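Where Does a Wooden Table Come From?

Put your hand flat on a wooden table. You are touching something that used to be alive. Before it was a table it was a tree, standing outside in the rain and wind and growing a little wider every year.

In many tables you can still see the lines the tree left behind. People call these lines the grain.
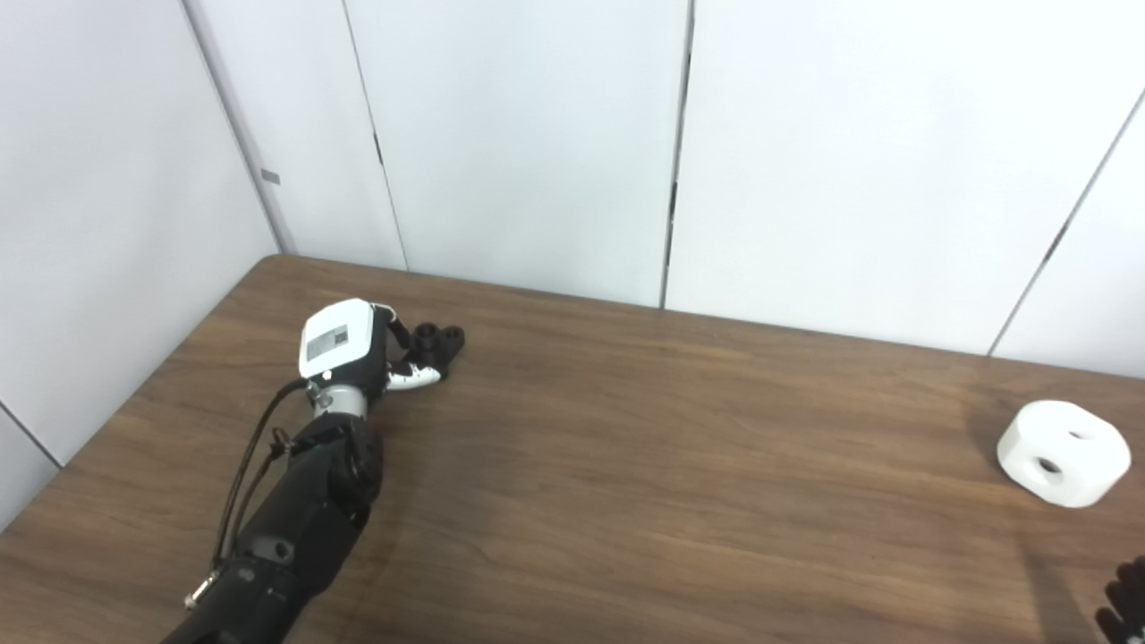
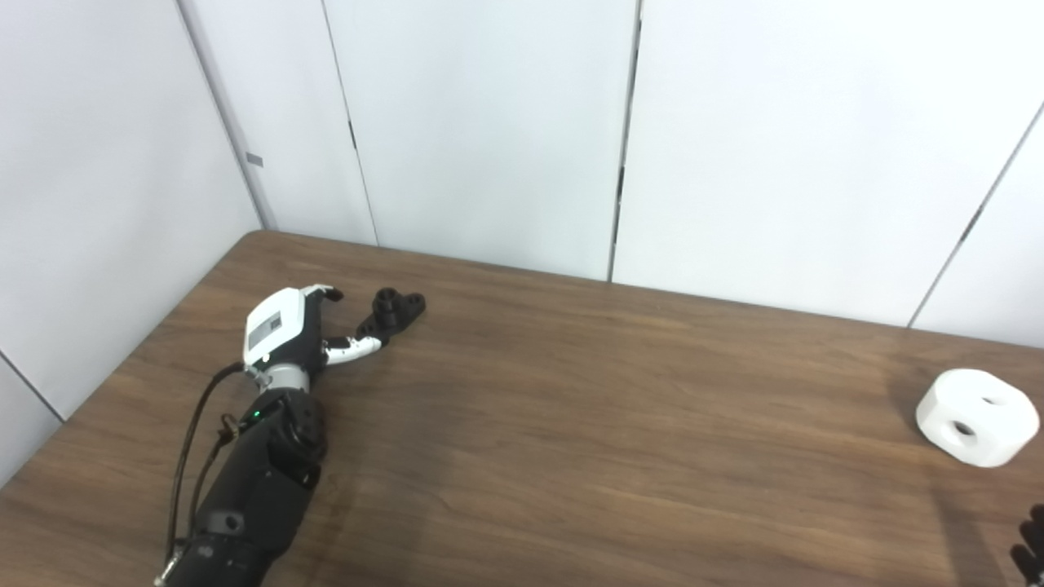 Brown wooden tabletop.

What is grain?

A tree trunk is made of very tiny tubes. They are packed side by side, and most of them run up and down the trunk. When the tree is alive, some of the tubes carry water from the roots to the leaves. When the trunk is sawed into boards, the tubes show up as lines and streaks on the wood.

In places with warm and cold seasons, a tree grows at different speeds during the year. In spring it grows fast and makes lighter wood. In late summer it slows down and makes darker, harder wood. One light band and one dark band together make one year. If you look at a stump, you can count the bands and find out how old the tree was. A stump with 48 bands came from a tree that was 48 years old when it was cut.

On a table you don't see circles, because the boards are cut the long way. The bands turn into stripes, waves or pointed arches. The pattern depends on how the saw went through the log.

From tree to board

First the tree is cut down and its branches are taken off. The log goes to a sawmill, where big saws slice it into boards.

Fresh boards are full of water. If you made a table from them right away, the wood would shrink as it dried, and the table would bend and crack. So the boards have to dry first. They are stacked with thin sticks between them to let the air through. Drying outdoors can take a year or more for thick boards. Many sawmills use a kiln, a kind of large warm room, and then it takes only weeks.

From board to table

Deok-su Han makes tables in a workshop called Pikis. He begins by laying the boards next to each other on the floor and moving them around until the patterns look good together. This can take him a whole morning.

Next he makes the edges straight and glues the boards side by side. Clamps squeeze them tight while the glue dries. Then he rubs the top with sandpaper, starting with rough paper and ending with very fine paper. He always rubs in the same direction as the grain. Rubbing across it leaves scratches.

The last job is the finish. Oil or varnish soaks into the wood or covers it in a thin clear layer. It helps keep out spilled juice and greasy fingers. It also makes the color deeper. Some makers add a stain first to turn pale wood brown.

Does wood still move?

Yes, a little. Wood takes in water from damp air and gives it back when the air is dry. A wide tabletop can be slightly wider in a damp summer than in a dry winter. Table makers know this, so they fasten the top to the legs in a way that lets it slide a tiny bit.

Try it: make a grain rubbing

You will need a sheet of thin paper, a crayon with the wrapper off, and a piece of rough, unpainted wood. A fence board or an old plank works well. A smooth, shiny table will not work.

Lay the paper on the wood and hold it still. Rub the side of the crayon gently over the paper. The raised lines will show up dark.

Zoi Vlachopoulos, age 8, made four rubbings from one fence and found a knot in two of them. A knot is the place where a branch once grew out of the trunk. The grain bends around it, like water going around a stone.

Words to know

Grain: the lines and patterns in wood.
Kiln: a heated room for drying wood.
Knot: a mark left by a branch.
Varnish: a clear liquid that dries hard and protects wood.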